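# 作業写真ギャラリー:袋を扱うときの決まり

このページは、Likham作業室で使っている「二本腕作業の手引き」に写真を付けたものです。文章はFouad Aounが書きました。日本語は私の母語ではありませんので、硬い表現があるかもしれません。気がついた方は、直して送ってください。

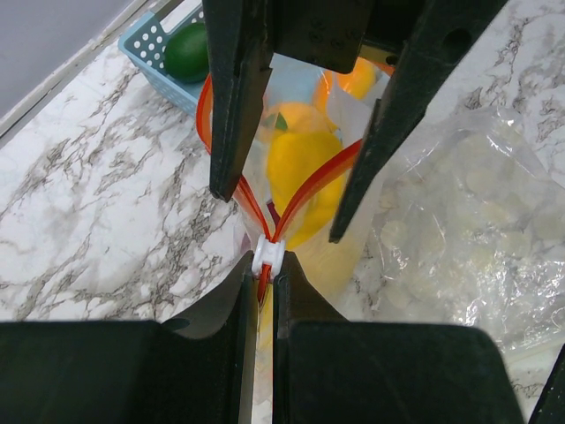 ## 一、ファスナー袋の口

手首のカメラから見た、透明なファスナー袋の作業です。手前のグリッパーが白いスライダーの下で袋の角をはさみ、もう一台の指は開いた口の上にあります。中身はおもちゃのレモンとオレンジなどです。

この位置関係を、手引きでは「下で持つ、上で開ける」と呼びます。持つ側の腕は、開ける側の腕が袋から完全に離れるまで動かしてはいけません。第2版ではこの順番が書いてなかったので、人によってやり方が違いました。今の版では必ず守る項目に入っています。

## 二、手首カメラの見え方についての決まり

- 作業を始める前に、自分の指の先が両方とも画面に入ることを確認します。
- スライダーが見えなくなったときは、一度止まります。勘で続けることは禁止です。
- 透明な袋は、光の反射で縁が分かりにくくなります。照明の角度を変えてもよいですが、変えたことを記録に書いてください。
- レンズは乾いた布で拭きます。アルコールは使いません。

## 三、台の上の物

写真の台は白い大理石の模様で、袋のほかに、穴のあいた水色のかごと、しわになった別の透明な袋も見えます。手引きでは、次に使う物を台に置いてもよいことになっています。ただし、二つの腕が交差する範囲には置きません。範囲の広さは部屋ごとに違いますから、壁の図を見てください。Farah室の図は9月に新しくなりました。

かごの向きは自由です。以前は「台の縁と平行」と決めていましたが、Evdaleの担当者から「実際の家の台所ではだれもそう置かない」という意見をもらい、この項目を消しました。私もその意見に賛成です。

## 四、力と速さ

袋の角をはさむ力は、設定表の「薄いフィルム」の行を使います。「布」の行を使うと袋が裂けることがあります。速さは、口に指を入れている間だけ下げます。口から出たあとは普通の速さに戻してかまいません。

同じ袋を使う回数は、18回までです。それより多く使うと、ファスナーのかみ合わせが弱くなり、記録の比較が難しくなります。袋には油性ペンで番号を書き、使った回数を表に付けます。

## 五、止める人

二本の腕が同じ袋を持つ作業では、停止ボタンのそばに必ず一人がいます。この人は操作をしません。記録も書きません。見ることだけが仕事です。交代するときは、先に腕を止めて、声に出して「交代します」と言います。

手引き全体には169の項目があります。全部を覚える必要はありませんが、赤い印のある13項目は、初めて腕を動かす日までに読んでください。印刷したものはRudevbridgeの事務所にもあります。

最終更新:2018年1月3日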